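Home Articles Places Companies Help
Search this site Enter a word Go

Closex (sorting hall)

Closex is a returns and sorting hall in Clollness, operated by the company Pintér. It receives household and leisure goods sent back by shops, and prepares them for resale or disposal. The hall has 61 employees and 12 robot arms.

History

Until the arms were introduced, all goods were sorted and the tables cleaned by hand. The first 2 arms were installed in June, under a program called Namer. Piroska Vincze, the head of the day shift, wrote the rules for dividing the work between people and machines.

Effects on the staff

No positions were closed under Namer, but the content of many positions changed. Former table cleaners now prepare the tables, watch the arms and correct a grip when it fails. Each of them received 422 minutes of training. Some older workers described the new duties as easier for the back and more tiring for the eyes — a complaint which led to shorter watching periods.

Table work
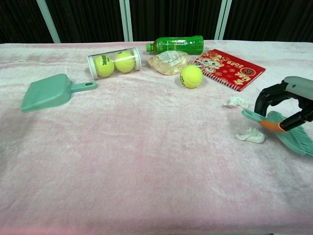
Sweeping is the task on which the staff and the arms work most closely together. The arms use ordinary hand tools, such as a small green brush held in a two-fingered gripper by the orange part of its handle, with a mint-green dustpan beside it. Crumpled tissue is considered a simple object for this task. Tennis balls, bottles and notebooks may lie on the same soft blanket, and the worker decides which objects are goods and which are waste.

See also: Clollness, Pintér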